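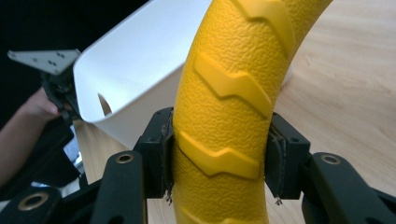

Olvera curved grip, yellow: pebbled surface with raised zigzag ridges

Olvera Curved Grip - Yellow
Made by Riltby

A thick, curved grip in one color throughout. The ridges are smoother and slightly shinier than the textured surface between them, and each has a step partway along.

Sold singly or in packs of 4. Wipe with a damp cloth and mild soap. Do not use bleach.

Orders placed before 16:00 ship the same day - larger orders take 2 days. For 1,000 pieces or more, ask Pladatik for a quote.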